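Search this site
Search tips Enter a keyword Go

Sorting Mixed Bins: What a Grasp Study Means for the Home Workshop
30 September 2024
By Shakuntala Garg

Most workshop storage advice is written for people with labeled drawers. The tips on this page are for the other case: one open bin, many unlike objects, and a need to get each one out without damage. They are drawn from a bin-picking study run at the Vombridge lab, where a robot arm with a two-finger gripper moved household objects one at a time from one metal bin to another. The method is simple enough to borrow.

How the test was run

Two bins were set end to end on a bench. The operator placed a mixed set of objects in the first bin, shook it lightly, and started the arm. The software, called Tadia, chose a grasp from a camera view, closed the fingers, lifted, and released over the second bin. When the first bin was empty the direction was reversed. No object was placed by hand between runs unless it had left the bins entirely.

A grasp counted as good only if the object was lifted clear of the walls and released in the other bin. Objects that slipped on the way up counted as failures, even if they fell on the correct side. The log holds 3463 attempts, of which 2905 were good.

Failures were then sorted by cause. The three largest groups were objects lying against a wall, objects touching a neighbor, and objects that were clear or shiny. Weight mattered less than expected. Each of these has a plain equivalent at the bench or the kitchen counter.

Tip 1. Choose sloped walls

A bin with vertical walls traps small items in the corners, where fingers of any kind cannot get behind them. Walls that lean outward let items slide back toward the middle. If your bins are straight-sided, cut a strip of stiff card and set it at an angle along each long side. Tape the top edge only, so the strip can be lifted for cleaning.

Tip 2. Clamp the bins

In the first week of testing, in June, the bins were left free on the bench. They crept a little with every contact, and by the end of a run the camera was no longer aligned with them. Bar clamps at the joint cured this. At home the same fault shows up as a drawer insert or parts tray that walks across the bench as you dig through it. Use one clamp on each side and tighten both a little at a time. Protect a painted edge with a scrap of leather or rubber under the jaw.

Tip 3. Pad the fingers

Bare metal fingertips slid off glass and hard plastic. Wrapping the tips raised the share of good grasps on smooth objects more than any change to the software did. For tongs, pliers, and pickup tools, wrap the tips in self-gripping tape, two turns, with the loose end facing away from the direction of pull. Replace the tape when it turns glossy. Do not use wrapped tongs over heat.

Tip 4. Take the top item first, then the loneliest

The Tadia planner scores each possible grasp on height and on free space around the object. An item with clear space on two opposite sides scores well. An item wedged between two others scores poorly and is left until one of them has gone. People tend to do the reverse and pull at the thing they want, which is how glasses get chipped in a full sink. Clear around it, then lift.

Tip 5. Treat clear glass as a special case

Depth cameras read clear glass badly. The beam passes through or bounces off, and the software sees either the floor of the bin or a patch of nothing. Tumblers and small bowls gave more trouble than any opaque item in the set. The Upadhyay correction, a routine that fills gaps in the depth map from the outline in the color picture, recovered part of the loss. 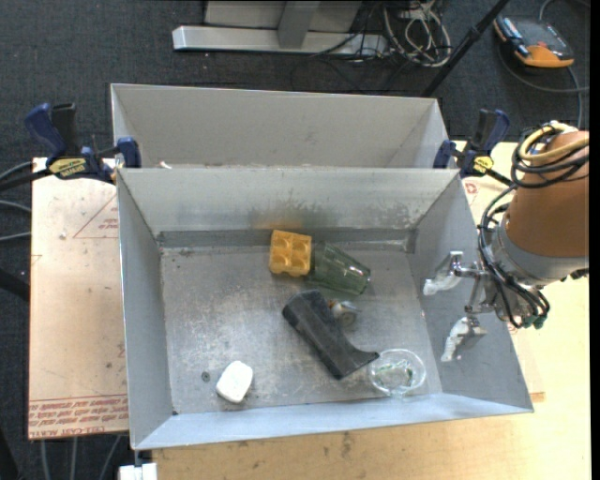

The routine works from edges, so it needs contrast between the glass and whatever lies under it. Runs on a plain, dull floor did better than runs on a polished one. The same holds for eyesight. If you wash or sort glassware in a metal tub, lay a dark, matte mat in the bottom. Rims and handles become easier to find, and the mat softens a drop.

Tip 6. Keep round things and square things apart where you can

Rounded objects roll when a finger touches them off center. Blocks stay where they are. In mixed bins the rolling pieces came to rest against the blocks, and the grasp on either one was then blocked on that side. A low divider is enough to stop this. It need only be taller than half the height of the rounded item.

Tip 7. Approach from above, close slowly

Side approaches ended with a finger on the wall more often than top-down ones. Lower the tool fully before closing it. Closing on the way down pushes the object ahead of the nearer finger. The final setting used in the study halved the closing speed, which added time to each cycle and was kept anyway.

Tip 8. Log what you drop

The useful part of the study was the failure log. Keep a card on the shelf above the bin and mark each item that falls or sticks. After 100 picks the pattern is usually plain: one item, one corner, or one tool. Fix that and start a new card.

Limits of the result

The object set was small, and all runs were made with one model of gripper. Soft goods, string, and anything flatter than a coin were left out. Suction was not tested. A second series using the Alluma wrist, which can tilt farther near the walls, is in progress, and the figures for corner grasps should be read as provisional until it is finished.

Bin floors were wiped between sessions with a dry cloth. Dust was not measured, though a dusty floor did appear to reduce rolling. Readers who want to try that at home can get a similar effect from a sheet of drawer liner, cut slightly small so that it lies flat at the edges.

Contact the editor | Copyright 2024, all rights reserved | Back to top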